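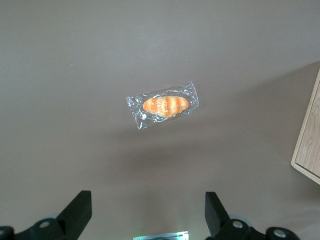
Wrapped roll on the Wonport bench, gripper open.

Progress report, January: handling rules for packaged food
Prepared for Liesl Fuchs by Rhys Cosgrove

We have a full draft of the handling rules now, and I'm really pleased with how it reads! It runs to 10 pages, and the Adugna team has already started working from it.

The biggest change is in the section on loose film. Our old rule let the arm close on any part of a package, flap included. The new one says the fingers must close across the food itself, at the lowest force setting that holds, and the operator must stop the run if the wrapper tears. We tried it over 100 picks with wrapped rolls and 94 met the rule. The other six all went wrong at the flap, so we know where to look next.

We also wrote down the cleaning routine (fingers wiped before every batch, bench wiped after) and who may restart the arm after a stop. Drunix read both parts and asked for clearer wording on restarts. That's done.

Still open: Ovum wants the same rules to cover trays, and we haven't tested any yet. The next round is 300 picks with mixed packages. We'll need the second bench for that, so please confirm the booking.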